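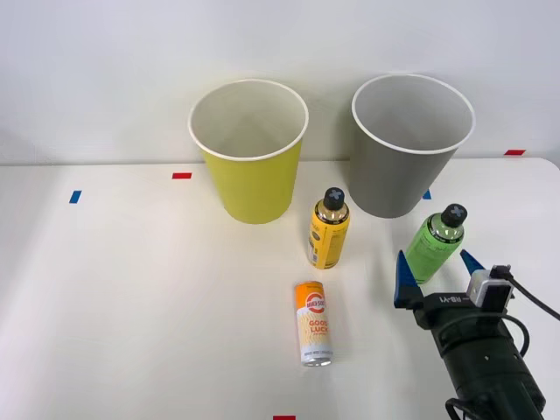

Vangelis Psarras asks how often we change the finger pads on our cell, and whether we do it by calendar or by feeling. He has the same question from two colleagues, so I will answer in a few posts.

**1/**
By cycles. We keep a paper log next to the controller and we change both pads at 363 cycles of the bottle task. It is a strange number, I know. It comes from our first log in June, when the grip started to slide at that line, and we kept it.

**2/**
Always both pads together. I tried one time to change only the left, because the right looked still good. The new one is a little thicker, so the bottle was pushed to one side at every closing. I lost a morning in the vision settings before I looked at the fingers.

**3/**
How I do it:

- arm to the service pose, then motion disabled at the controller
- e-stop pressed, and it stays pressed while my hands are there
- old pads off, glue rests cleaned with alcohol
- new pads on, pressed for 100 seconds each
- gripper opened and closed by hand command, without any object

The pads come from Tsoukalas. The cheaper ones we tested left marks on the labels.

**4/**
After the pads comes the zero of the gripper. Close slowly until the fingers touch, save this as zero, open to full, read the value. If the full opening is different from the last one in the log, I do it again. Two times is normally enough.

**5/**
Then the cables. On the RB-Y1 the camera sits on the side of the gripper and the black cables hang in a loop. I turn the wrist slowly to both limits and I watch only the loop. It must not become tight, and it must not touch the table at the low positions. Ours was too short at the beginning and the picture dropped out at one wrist angle - always the same one, which helped us to find it.

**6/**
The tape on the table is for the placing of the objects. Red and blue, nothing special, from the shop in Wultby. When a piece lifts at the corner I replace it the same day. A bottle standing on a lifted corner leans a little, and then the grasp is not comparable with the others.

**7/**
Test after service: cups, bottles and one can on the table, speed at half, 100 grasps. I write every miss with the object name. Empty paper cups are the most difficult for us, they deform if the force is too high and slip if it is too low. The force for bottles is not good for cups, please keep separate settings.

**8/**
Vangelis, you wrote also that your camera calibration moves after each service. Check the screws of the camera bracket before you calibrate again. In Wostance they had this problem, and one screw was simply not tight. A paint mark over the screw head shows you if it has turned.

**9/**
I have the log page as a clean sheet (Clasar template, one page, columns for cycles, zero value, full opening, misses). Write me if you want it and I will send it tonight.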